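Search this site Go

Robot Learning from People – Handout 4
Gathering demonstrations by hand
Tutor: Analyn Cabanatuan. Lab support: Mark Anthony Espiritu

1. Why we leave the lab

Last week we trained on the Plomex set, which was recorded at a single bench under a single lamp. You all saw what happened when we moved the bench! The policy had learned that bench beautifully and very little else. This week is the fun part – we go into real kitchens, pick up the hand-held grippers and do ordinary jobs with them, so that the learner gets to see proper clutter, patterned cloths, shiny steel and all the rest of it.

The Jadia set, which you'll be adding to, has 397 demonstrations so far. Of these, 215 are table jobs such as sorting cutlery.

2. What makes a good demonstration

Start with the fingers open and the target in view. Approach at the speed you'd like the robot to use, close, lift, place, open, and hold still for a moment before you stop recording. If you fumble, carry on and recover. Recoveries are gold dust for the learner, and I'd love to see more of them (mark them "R" in the log).

Cutlery is a lovely test. Chopsticks stand tall and are thin, a spoon gives you a broad bowl to aim for, and a fork standing behind a spoon makes you think about which way to come in. Leave the holder as you find it, with things leaning where they lean.
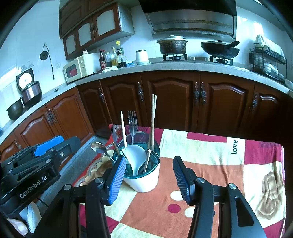

3. Varying the examples

Repeat each job, but change one thing between takes: the angle of approach, which utensil you go for, where the holder stands on the table. Write down what you changed. Ghumman's notes on coverage (in the reading folder) explain how to choose the next variation when you run out of ideas.

4. Before Friday

Upload your takes to Kosimden with the log sheet. Check that the finger width trace opens and closes where you expect. Bring one take you're proud of and one that went wrong, and we'll replay both in class.

7 comments 12 shares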